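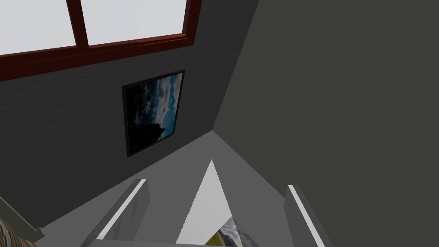 How does a robot practice before it has a real job?

Have you ever played a video game where you had to learn to drive, or jump, or stack blocks? You probably crashed a lot at first. (I sure did!) But no real car got a dent, and you could start over as many times as you wanted. Robots can learn that way too, and that's what I get to work on all day.

I'm part of a small robot team in Brotcombe. We have a computer program called Gandoson, and it draws pretend rooms. A room can have a window, walls, a floor, and maybe a framed picture hanging up. The robot has a gripper, a kind of hand with two fingers that squeeze together, and Gandoson draws that too, right down at the bottom of the robot's view. We call a pretend place like this a simulation. It's a long word, so we mostly say "sim."

Being a robot in a sim is a little strange. The robot is looking from close to its own hand, so when the hand tips, everything it sees tips too! Try it yourself. Hold a cardboard tube up to one eye, then lean your head way over toward your shoulder. The wall looks slanted, and so does the window, but your brain knows the house is still standing up straight. A robot has to learn that.

So here was our big question: if a robot practices in lots of different pretend rooms, does it get better at picking things up in a room it has never seen?

To find out, we did an experiment with 2 robots. They weren't metal robots, just two copies of the same robot program. The first one practiced 500 times, always in the same room. The second one practiced 500 times too, but we kept changing things on it. We changed the colors of the walls, moved the window, swapped the pictures, and made the light brighter or darker. Both got the same number of turns, because giving one of them extra would have been cheating.

Then came the test. We made a batch of brand-new rooms and gave each robot 500 tries at picking up one small object. The robot that had always stayed in one room got it right 200 times. The robot that had seen all those different rooms got it right 477 times. I really thought it would be closer than that!

Why such a big gap? Our best guess is that the first robot learned the wrong clues. Maybe it was reaching for "the spot under the window" when it should have been looking for the object. Move the window, and it's lost. We named this the Waweru mix-up, after the room where we first noticed it.

Pretend rooms aren't perfect, though. Walls in a sim can be very smooth and plain, and a pretend window might have nothing outside it but pale white. Real rooms have dust and shadows and socks on the floor. Our next project, Drekosden, is all about trying the same test with a real gripper in a real room, and I can't wait.

Posted 7/19/18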